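Curkwood 2 Phone

The second phone from Curkwood keeps the first one's body and finally gets a charging port that faces the right way up. Standby is 983 hours if you own no friends.

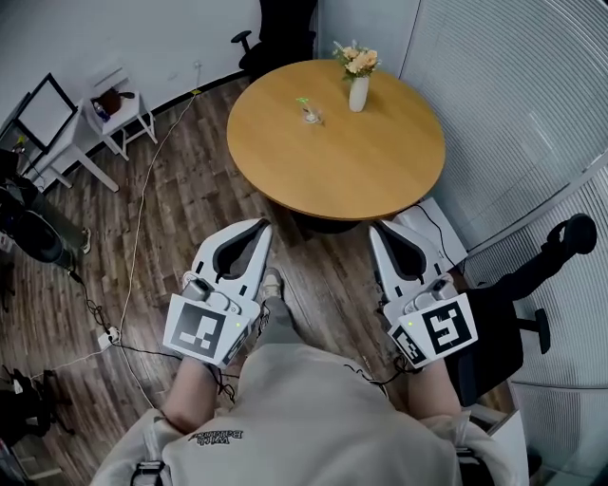
At the round table, both hands full.

Storage and memory are the same on every unit, so there is no Pro to feel bad about. Brightness peaks at 600 nits. The Saraç case is sold separately, as is the charger, as is the cheerful attitude.

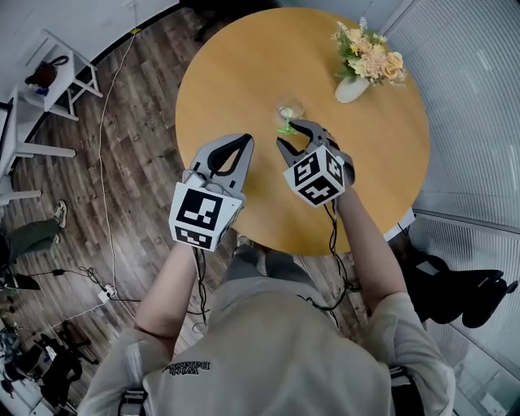

The battery is 1,324 mAh larger than last year's, and the phone is thicker for it. We tried thinner and it died at lunch. It comes in black, light gray like the shirt over that table, and a green called Durnesness. Ships in May.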